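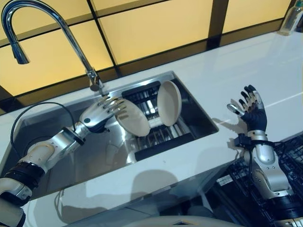
Figure 1. Plate handling at the sink station, with the bare metal hand on the left arm and the gloved hand on the right.

Piltden Kitchen Handling Study
Second Progress Report to the Dancombe Fund
April 23, 2018
Submitted by Rhonda Fehr, project lead

1. Purpose of this period

The work plan called for a comparison of hand coverings on the two-arm platform before any decision is made on the final hardware. The question put to us was whether a covered hand handles ordinary dishware better than a bare one, and at what cost in finger movement. Both conditions are now in place on the same platform, which allows the two hands to be run on the same dishes in the same session.

2. Work completed

The sink station is in regular use. The current task set centers on round plates standing in a dish rack inside the basin, where the hand must reach the rim without pushing the plate against the slats. A total of 200 trials has been recorded under the agreed protocol. Of these, 40 were set aside because the arm controller had been restarted partway through, and they will be repeated.

Seraina Prantl rewrote the grasp timing so that the fingers close in sequence. Valentin Wallner completed the cable checks on both arms and prepared the maintenance log attached as Annex B.

3. Observations to date

The bare hand gives the operator a clearer sense of where the fingertips are, but plates tend to turn in the grip when the rim is taken near its lowest point. The glove reduces this turning. It also slows full opening of the fingers, and release is less predictable as a result. We do not consider these findings settled — the gloved hand has had fewer sessions, and only one glove size has been tested.

Reflections from the steel basin continue to affect depth readings at the plate rim. Burgi Hauser is comparing two camera settings and will report separately.

4. Budget

Spending remains within the approved plan, apart from an additional 900 dollars for replacement gloves and wrist straps. The supplier, Oberholzer, has confirmed delivery. No change to the total award is requested.

5. Next period

In May the team will exchange the coverings between left and right, so that differences between the arms can be separated from differences between the hands. The 13 remaining items in the dishware set will be introduced after that exchange. Nadja Hollenstein will send the revised trial schedule to the Fund's technical officer for approval.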